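Tray (tableware and storage)
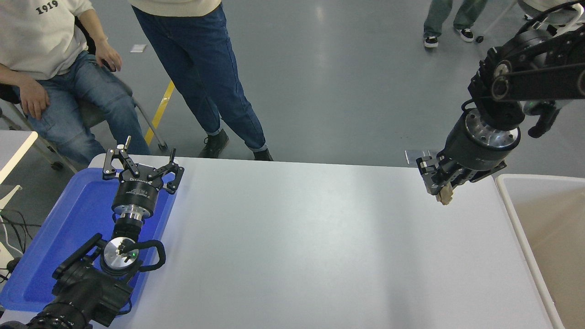 A blue plastic tray with a raised, rounded rim on a white tabletop.

A tray is a shallow, flat-bottomed container used for carrying, sorting or holding small items. Most trays have a raised edge, called the rim or lip, that keeps the contents from sliding off. Trays are used in homes, cafeterias, hospitals, schools and workshops.

Materials

Early trays were made of wood, woven reed or metal. Plastic trays became common in the 20th century and are now the usual choice where a tray has to be washed often. They are light and can be molded in one piece, without seams that collect dirt. Wood and metal are still used for serving trays.

Form

The rim may be straight, sloped or rounded. A sloped rim lets empty trays nest inside one another. Trays for carrying food often have handles or cutouts at the short ends, while sorting trays are usually plain. Bright colors are common in workshops and classrooms, where the tray needs to stand out from the table and one set of parts may be told from another by color.

Use in sorting

In sorting work, loose pieces are placed in a tray at one side of the table and moved to a bin or second tray as they are checked. The Stelwood parts room in Clekudstead, opened in March with 10 sorting tables, keeps 28 trays in three colors. Larger bins stand on the floor beside the tables.

See also
Bin
Crate
Drawer organizer
Workbench

Last edited 20 May 2021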